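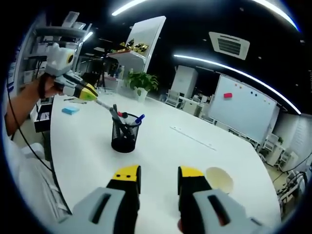 DUNAR, May 3, 2023

Progress report on the Storkura watershed sampling program, prepared for Benoît Langlois

Field work at the Molesano reach is on schedule. Water was collected at 4 sites and analysed for turbidity, nitrate and dissolved oxygen. Turbidity was highest at the lower culvert, where the bank has slumped and is still unfenced.

Riparian planting stands at 2,000 stems against the funded total of 3,980. The remainder is held at the nursery until the ground is firm enough for vehicles. A further 200 metres of fencing has been ordered for the Wi tributary.

Spending is within budget apart from freight, which rose after the supplier closed its local depot. Sang-wook Oh has asked that the difference be met from the signage line. Your approval of that transfer is needed before the end of May.

The nitrate results are awaiting a second check by the laboratory and will be sent separately.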